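Tables Are In at the Rencombe Sewing Room

June 15, 2023

Well, we have tables! If you've walked past the old Conneely building this week and wondered what all the banging was, that was us, getting the new sewing room ready to open. I've been writing these little updates since the winter and I'm very happy to finally have one with furniture in it.

The short version: the cutting tables came, they're white, they're smooth, and I can't stop running my hand over them. If you ever cut fabric with us in the church hall you'll remember the old brown ones with the split down the middle (I lost a good pair of silk linings to that split and I still think about it). You can slide a whole length of satin over the new ones and it just goes.

Aoife Noonan picked them out. She wanted white from the start, and I'll admit I argued for something darker because I was picturing tea rings and tailor's chalk. She won, and I'm glad she did. Dark thread shows up beautifully on them, and so do pins, which anyone who has sat on one will appreciate.

The money side, for those who asked at the spring sale: the tables and delivery came to $1,246. We had raised $800 from the sale and the raffle, and the rest came out of what we'd put by for a new iron. So the old iron stays for now, leaky spout and all. Please fill it from the small jug and not straight from the tap.

Samran Thaweesak and Enda Moynihan did the heavy lifting, along with Enda's nephew, who had been promised lunch and got a sandwich. The doorway at the back turned out narrower than we'd measured, so everything came in through the front, over the radiator and past the coat hooks. One hook didn't make it. Samran has already put up a new one and it's better than the other five, so now we all want that one.

We've also had 93 people put their names down for the fall classes, which is a lot more than I expected when I taped the sheet to the door! Beginners' skirts is nearly full. There's plenty of space left in mending and in the quilting group, and Éabha Heffernan is hoping for a few more in hand embroidery, no experience needed. Classes start in September and the full timetable will go up on the door as soon as Éabha and I stop swapping evenings with each other.

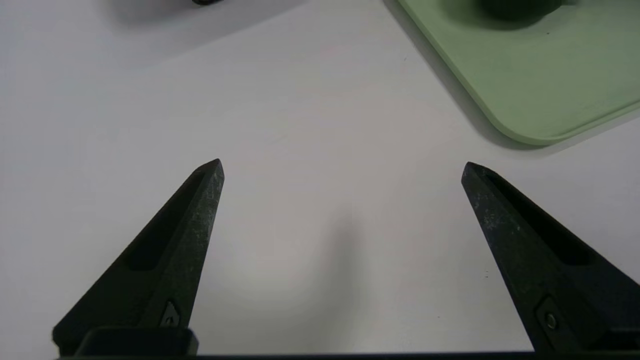

One of the white tabletops, nice and smooth for cutting.

A few bits of housekeeping before I go. Please don't use rotary cutters on the tables without a mat underneath. We have four mats and I'm hoping to find a couple more secondhand, so if you've got one rolled up in a closet at home, I'd love to hear from you (flat ones preferred, the rolled ones never quite forgive you). Hot irons stay on the ironing board. Coffee is fine on the windowsill.

We're still looking for stools, too. Any height, any color, as long as they don't wobble. Diarmuid Ó Dálaigh has offered to re-cover the seats if they're shabby, and he's got a big roll of green corduroy he's dying to use up, so fair warning if you had your heart set on florals.

The room will be open for a look around over the next couple of weeks, mornings mostly, whenever you see the light on. Come in and say hello, bring whatever you're working on, and if you have that button tin I lent out at Christmas, I'd really like it back.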